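Simulator view at the Vindine open day: what sets the finger gap?

Elango Naidu
At the Friday demonstration the simulated gripper sat with both fingers open before each run. Is that gap fixed, or read from a file? 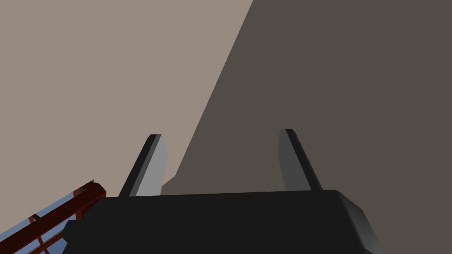

Simulator, gripper open, nothing held.

Mellitz
It's a start value in the config. Ours loads at 200 steps per second, and the gap is set on line 6. Check your units first.

Dornano
Think they said it was fixed? I left at 2.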